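Bisow twin-arm bench kit review: two months with the Eredholm grippers

Mar 13, 2023

Bisow sells a two-armed bench robot for small labs and workshops that want to try household handling jobs without building everything themselves. The arms come from Bisow. The grippers are made by Eredholm and sold in the same box, and the control software is called Jusska. I paid for mine through Brannigan, the UK reseller, and have been using it since the start of the year.

What you get

The kit arrives in three cartons. There are two arms, two grippers, a body section to mount them on, a head camera, a power supply and a bag of cables. There is a printed quick start sheet, but the full manual is a download. Each gripper came in its own box with a spare set of fingers, and I have already needed one of them.

You will need your own computer. Brannigan offers one as an extra and I turned it down, as I had a decent desktop under the bench already.

Setting up

Putting the arms on the body was simple. Two people make it a lot easier, as the arms are awkward to hold in place while you find the first bolt. The cables took me longer than the arms did. The manual shows where each one plugs in but says very little about how to route them, and a loop that looks fine with the arm at rest can pull tight when the wrist turns. I redid the left side twice. More cable clips in the box would have helped.

Jusska installed without trouble. The calibration routine asks you to move each arm through a set of positions by hand, then repeats them under power. The first time through it failed on the right wrist and gave me an error number that wasn't in the manual. Brannigan replied the same afternoon and told me to update the wrist firmware first. That should be on the quick start sheet.

Daily use

You record a task by guiding the arms through it, and Jusska stores the run with the camera view. It is easy to start and stop a recording, and bad runs can be thrown away with one key. Playback is smooth at normal speed. At the fastest setting the arms shake a little when they stop, so I leave it on medium.

My main test job is a small cupboard with a sliding door. The arms have to move the door along, put something on a shelf or take it off, and leave the rest alone. I have 185 recorded runs of this so far. Soft things are the easy part. The toothed fingers hold cloth and plush well and don't need careful aim. Smooth metal is harder. A steel dish will turn in the fingers if it is picked up too near the rim, and I ended up sticking thin rubber pads on one pair, with mixed results. 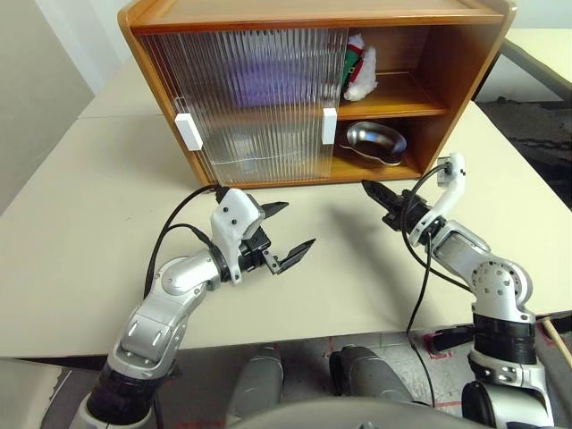
Can the kit slide a cupboard door without extra parts?

The standard fingers will do it if the door has a handle they can push against or grip, and for a flush door you would need to add a handle of your own.

Noise and space

The arms are quiet enough to talk over. The fan in the power supply is louder than either of them. Allow more room than the drawings suggest, particularly at the sides, where the elbows swing out further than I had planned for.

Price and support

A spare Eredholm gripper is £965, and replacement fingers are £300 for a full set – too much for a part that wears. Support from Brannigan has been good. Support from Bisow has been slower, and the one question I sent them directly took over a week.

Would I buy it again?

Yes, for bench work with light objects. The arms are solid, recording is quick and I have had no failures apart from that one finger. I would order clips and pads at the same time, and I'd want Bisow to fix the manual before I recommended it to anyone who hasn't set up an arm before. The next Jusska update is meant to add a grip force setting for each finger. I'll add a note here when I've tried it.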